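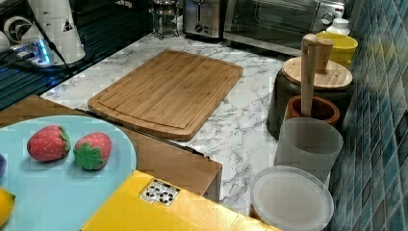
Dramel Grasp Planner

Software for robot arms that work on counters, benches and shelves

Dramel is a planning package for one or two arms in places that were made for people. It takes the depth and color images from your cameras, separates the objects from the surface they stand on, and gives your controller a list of grasps with a path for each of them. You keep your own controller. Dramel does not replace it.

We wrote the first version for kitchens, and the kitchen is still our hardest test. A steel toaster and a dark glass stovetop send back very poor depth. A glass French press is worse, and a frosted cup is somewhere in between. For these materials the perception module compares the color edges with the depth and marks each region as trusted or not trusted. The planner keeps a larger distance from the regions which are not trusted. You can set this distance for every object class.

Flat things are the second difficulty. A cutting board lying on a marble-patterned counter leaves very little for the fingers. Dramel looks for a side of the board that is near the front lip of the counter, and it can propose a short push before the grasp. If no safe push exists, it reports this and waits — it will not try a grasp with a low score unless you allow it in the settings.

What is in the package

Perception module, with object masks and surface fitting
Grasp planner for parallel grippers and suction cups
Path planner with collision check against the full scene
Bilgin, our viewer for replaying a run step by step
Python and C++ interfaces

Bilgin deserves a few more words. It shows the camera image, the masks and the planned path on one time line, so you can stop at the moment when the plan was changed and read which rule changed it. Many customers open it more often than the planner itself.

Requirements

Linux computer with a graphics card, 16 GB of memory or more
2 cameras with known calibration
Network connection to the robot controller

Planning time limit: 300 ms as delivered, can be changed
Seats per license: 3
Order number: 3971

Updates are included for the first year. The May update adds support for the Nokeck wrist camera mount and corrects an error in the mask export.

For a trial license or a question about your controller, please write to Mackenzie Dhillon at the Dritudum sales desk. Please include your arm model and one recorded run — we can then answer much faster.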